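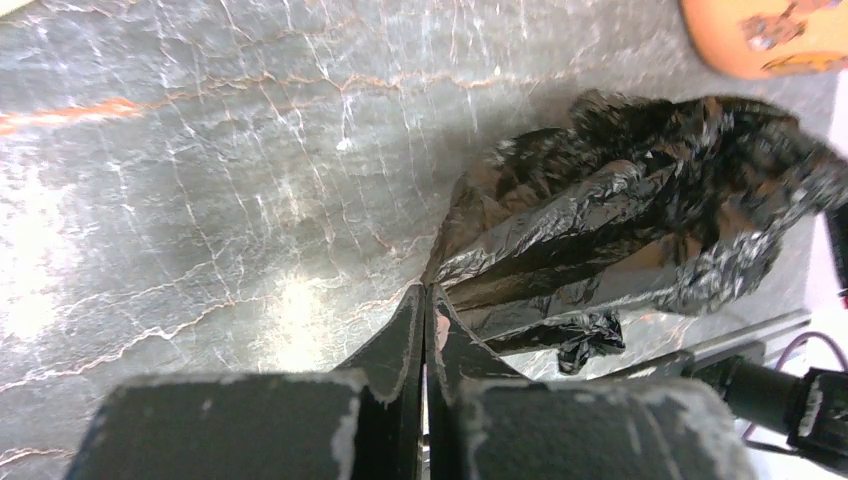 Gray marble, black bag, corner of something orange. A typical afternoon.

I have lived with a marble surface for 11 months now, and in that time I have become the kind of person who owns coasters for the coasters. It was already in the apartment when I moved to Stutville, and the lease devotes a whole paragraph to it. The dishwasher gets half a sentence. The dishwasher leaks.

It is good-looking stone, I'll give it that. Gray, with white veins going off in every direction like a windshield that met a pebble, and then a few rusty orange ones wandering through. For the first week I took the longest orange vein for a curry stain and went at it with baking soda. I scrubbed for most of a podcast. The vein is still there and my sponge is not.

The trouble with a surface like that is that everything you put on it looks like either a magazine shoot or a crime. A lemon looks great. A loaf of bread looks great. A crumpled black plastic bag looks like a crumpled black plastic bag, only more so, and a crumpled black plastic bag is what I always seem to have out.

I get them at the Hekholm market, where every stall hands you one whether or not you're holding a tote in plain sight. Buy one onion, receive one bag. They're thin enough to see through in places, they hold a knot forever, and they are too useful to throw out, so I keep them. I used to keep them in another bag, under the sink, like my mother did. In March I opened that cupboard and they came out at me, over 200 of them by my reckoning, and I decided to be an adult about it.

The internet's answer is to fold each bag flat, into a strip, then into a little triangle, like a paper football. I did 26 of these. They were adorable. They also slid off each other the second I shut the drawer, and by the next morning it was a drawer of plastic again, with corners.

So now I have a rule. One shoebox (Beaulieu, size nine, the boots were a mistake), and whatever fits in the box stays. The rest goes back to the onion man, who takes them without comment and then gives me one to carry my onions in.

The rule mostly holds. There's usually one bag that doesn't make it as far as the box and spends a day or two on the marble – sometimes next to dishes that also have somewhere else to be. I've stopped fighting it. The lease has nothing to say about bags, I checked.

Next up is the spice shelf, where I own three jars of cumin and can't find any of them when I'm cooking.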